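Workshop notebook, Sutlow bench
December, started 7:40 pm

Kit night went far better than I'd hoped and I want it all down before I forget. Khrystyna-Mariia rang from the Ferbridge drop-in at lunch to say the foot care clinic there is going ahead every fortnight through winter, and could we have 21 kits ready for the first one? We did it in a single evening (with tea)!

What goes in, after much back and forth with the nurses: two pairs of wool-blend socks, a small tin of barrier balm, nail file, blister dressings, a folded card with clinic times, and a zip bag so the dry pair stays dry. Clippers are out. The nurses would sooner do nails themselves, and it gives people a reason to sit down and have their feet looked at, so I'm all for it.

Balm batch 3 is the best yet. Less beeswax than batch 2, which set like a candle and had to be dug out with a thumbnail. This one gives at the first touch but still holds its shape in the tin. Recipe is inside the back cover, please don't change the oil without asking me.
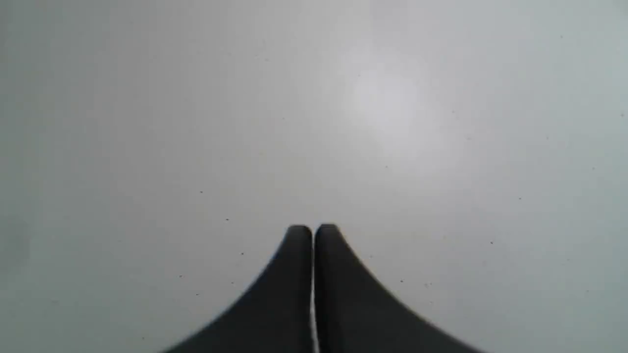 Cards next. Semeniuk (I'm allowed to call her that, she calls me worse) rewrote the wording and it's so much clearer. The old one started with our history. Hers starts with the door, the hours and "no health card needed," in big type, and the history has gone altogether. She tried it out on some of the regulars at Pylypenko House and they asked for the bus number, so that's on there now too. Great catch. I'd never have thought of it, I always drive.

The zip bags are still a weak point. They split along the side when the socks go in rolled. Folded flat, they're fine. I've written FOLD on the lid of the sock tub in marker, and anyone who rolls them can re-bag the lot.

Money, quickly: the Skallska grant came through, up to 4000 dollars against receipts, so keep every receipt, even for the tape. Put them in the envelope in the top drawer and write on the back what it was for.
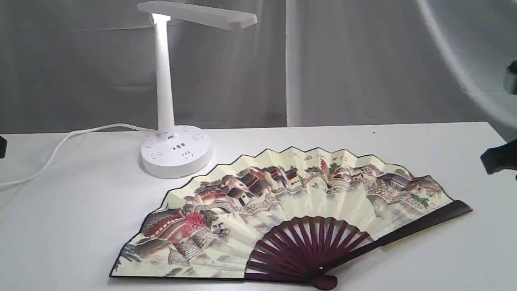
The other thing I'm excited about is the corner for the clinic at Ferbridge. People are taking their shoes off in front of strangers, sometimes for the first time in weeks, and the room ought to feel like somebody thought about that. Khrystyna-Mariia wants a curtain, a proper chair and decent light at foot height. A plain grey curtain with some drape to it would do nicely, and for the light I like the sort of white desk lamp that has power outlets built into its round base. Half the people who come in are hunting for somewhere to charge a phone! They could plug in while they're having their feet seen to. Need to ask Ferbridge whether it has to be tagged and tested first.

To do:
- more small tins, we're nearly out
- reprint cards with the bus number, 62 to start
- ask the nurses about a larger dressing for heels
- wash the balm pot properly (me, sorry)

Packing up at 10:15. Kits are in the two blue tubs by the back door, ready for the morning run.

3 comments
Share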